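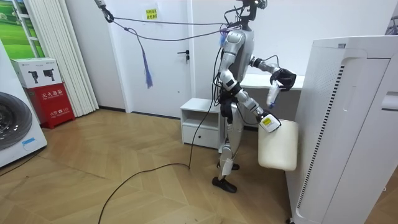
A small white bottle, with herringbone wood underfoot.

What Renters Know About Wood Floors
Project report, Housing and Materials elective
Zane Paju, with Ita Heffernan and Kaan Dursun

I grew up on carpet. Wall to wall, beige, in every room but the kitchen. So when I moved into a place in Flendell with a wood floor I did what I figured you do with a floor, and mopped it with a bucket of hot soapy water every week. By spring the boards near the sink had little raised edges you could feel through your socks. My landlord called it cupping and kept part of my deposit. That's how I ended up with a project topic!

Our group wanted to find out what renters in Flendell know about the floors they live on, where they learned it, and whether anyone ever gave them instructions. Ita also wanted to do stairs, but Ms. Marras (Pierina Marras, our advisor, who was very patient with us) talked her out of it after seeing our first outline. Good call. We barely got through floors.

We started with rental listings. Kaan wrote up a sheet and we worked through 737 of them in October, noting any mention of flooring at all. It was slow and kind of hypnotic. Listings love the word "hardwood" and they use it for everything. A few photos marked hardwood were pretty clearly vinyl, with the same knot showing up in the same spot every few planks. We ended up sorting by what the listing claimed and keeping a separate column for what we thought we saw, and I'd trust the first column a lot more than the second.

Then came interviews. We talked with renters on our own blocks and with Driss Belkadi, who has refinished floors most of his working life and now runs the sanding side of a small outfit called Eglītis. He let us sit in the shop for an afternoon while he ate sunflower seeds and told us everything we had wrong. My typed notes from that one visit came to 3,602 words and I still think I missed the good parts.

The main thing he wanted us to understand is that wood keeps moving. It takes up moisture from the air and lets it go again, and the boards get wider and narrower with the seasons. A gap in winter that closes up in summer is normal. Water from a mop is a different story, especially when it sits in the seams. The finish on top keeps a lot out, but the seams are where it sneaks in — and a pattern with short pieces has a lot of seams.
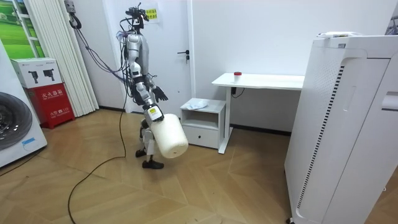
Can you use a wet mop on a wood floor if it has a finish on it?
A damp one is usually fine, wrung out until it doesn't drip, but standing water can still get down between the boards, so wipe up anything that pools.

We asked every renter what they clean with, and the answers were all over the place. Dish soap, vinegar, baby wipes, plain water, "whatever my roommate buys." Several people used Flultar, which they pick up at Jemeck, and one man told us he'd never cleaned his floor and had no plans to. Vinegar was the one that got Driss going. He says it's an acid, it can dull some finishes over time, and people keep reaching for it since their grandmothers did. When I told my own grandmother this she said her floors look great, thank you, and she's right, they do.

Almost none of the people we talked to had been told what kind of finish was on their floor. I hadn't either. It matters more than I expected! An oiled floor needs fresh oil once in a while, and a floor with a polyurethane coat doesn't want oil at all, it just gets greasy and then it's a pain to recoat. From across a room I can't tell them apart. Driss checks with a drop of water in a corner: if it beads up there's likely a film on top, and if the wood slowly goes darker, the finish is thin or worn. Ask before you try that one in a rental.
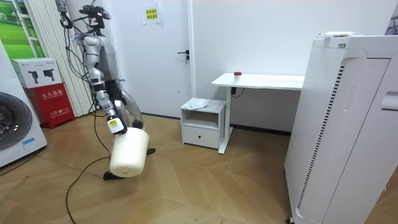 Light herringbone wood with plain white walls.

Patterned floors turned into Ita's section, and she got really into it. Herringbone and chevron get mixed up constantly, in listings and in stores. In herringbone the pieces are rectangles, and the end of one butts up against the side of the next, so you get that broken zigzag. In chevron the ends are cut at an angle and meet in a straight line, point to point. Chevron wastes more wood in the cutting and usually costs more to put in. Renters mostly called both of them "the zigzag one" and that seems fair.

Patterned floors are also harder to repair. With straight planks you can sometimes lift out a bad board and drop in another. With herringbone the pieces are locked into their neighbors, and you can't just sand along the grain either, as it keeps changing direction. Driss works over the whole floor diagonally first and then goes finer and finer. He said it takes patience and a decent podcast.

Scratches were the top complaint in our interviews, ahead of stains and squeaks. Chair legs do most of it, then grit by the front door. Felt pads help as long as you swap them out, because they pick up grit themselves and turn into sandpaper (I checked mine after the interview and threw them all away). A stiff mat outside and a soft one inside does a surprising amount of the work.
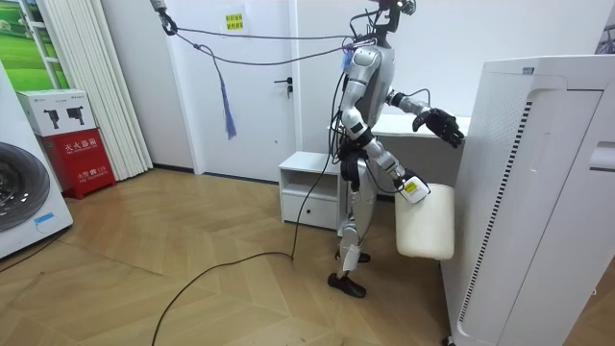 Humidity was the part I'd have skipped if Ms. Marras hadn't circled it in red. The usual advice is to keep the indoor air fairly steady all year, and our buildings are terrible at that. The heat comes on and everything dries out — lips, plants, floorboards. A lot of renters can't control the heat in their units at all, so telling them to keep it steady is a bit of a joke. Kaan thinks leases should at least say what the floor is and how to clean it. We drafted a half-page sheet for that and showed it to 4 landlords. Two said they'd hand it out, one wanted it shorter, and the last one asked if it could say carpet instead.

There are holes in all this. We talked to people who live near us, which means a lot of students, and we never got into the newer buildings across the river. We also asked people how often they clean, and I'm pretty sure a few of them rounded up. If I did it over I'd ask what's under the sink and skip the rest.

Our draft sheet is stapled to the back of the printed copy. It got to version 5 before we agreed on the wording for the mop line, and Ita still doesn't like "wring it out well." I've got a flat microfiber mop now and the boards by my sink have settled down a little, though you can still feel them in socks.

More student reports
Why Are Flendell's Stairwells So Loud?
Window Condensation in Older Apartments
Paint, Primer and the Security Deposit
Reusing Brick: Three Garden Walls
A Short History of Linoleum in School Hallways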